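Open house walkthrough – robot bay, Retonden building
Jul 10, 2021

I did this one before the doors opened, coffee in hand, so the comments are in the order I walked it and not the order on the form. Sorry, Drita!

- [x] **Visitor tape down, both sides.** Good and straight this time. One corner by the entrance was lifting, so I pressed it back and added a strip.
- [x] **E-stops tested.** Both 2 of 2. Živko hit them, I watched.
- [ ] **Sign-in sheet and badges.** Sheet's there, badges aren't. We ordered 100 and I'd love to know where they went.
- [x] **Arm speed limited for the demo.** Živko has it set to 50 percent and the pendant is locked – please leave it that way even if a kid begs.

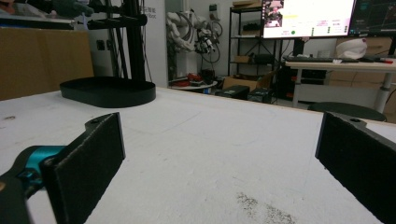 **Eleni Grgić**, floor safety, Vostberg

- [x] **Demo table clear in the middle.** Nice open stretch of white tabletop between the gripper fingers, and the black tray is off to the left by the stand. There's a dark powdery smudge on the near side that I'd like wiped before anyone leans on it.
- [ ] **Floor behind the table.** Too much stuff! A cardboard box and two black cases are sitting in front of the shelving, and there are more boxes stacked behind the desk. Move what you can to storage.
- [ ] **Stool.** It's tucked under the desk, fine, but it needs to stay there once people start coming through.
- [x] **Monitors on.** Visitors like having something to look at, and so do I.
- [ ] **Shelving.** Flat box on the very top. Take it down, please.

Kastriot has the open items and I'll come back for a second look before the first group.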